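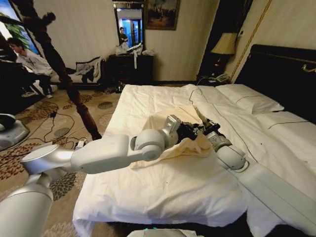

A double bed with white bedding and a crumpled beige cloth.

Home recording tips: taming a spare bedroom

Most demos I get sent were recorded in a bedroom, and most have the same boxy sound on the vocal. You can fix a lot of it with bedding and an evening of moving furniture.

Leave the bed in the room. A mattress soaks up more reflections than a pack of cheap foam tiles. Stand with your back to it and sing toward the opposite wall, with the mic between you and the wall.

Hang the heaviest blanket you own behind your head. Leave 4 inches between blanket and wall if you can. A curtain rod works, and so does an open closet full of coats.

Turn off the heat while you record. I lost a whole December session to a ticking radiator and didn't hear it until the mix.

Put a high-pass filter on the vocal at 100 Hz to start with. Move it up slowly until the voice gets thin, then back off a little.

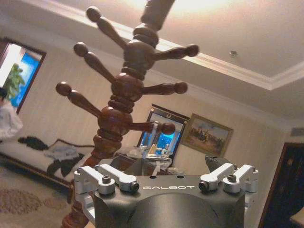
GALBOT lettering in white on dark gray metal.

Keep the mic cable away from power bricks. If they have to cross, cross them at a right angle.

Clap once in the middle of the room before you set up. If you hear a flutter, put a bookcase or a rug where it's worst and clap again.

Record 11 seconds of silence at the top of every take. You'll want it for noise reduction later.

Cirilo Ponce tracked all of the Umali EP this way, in a room with bare floors and one quilt.

Posted February 2, 2026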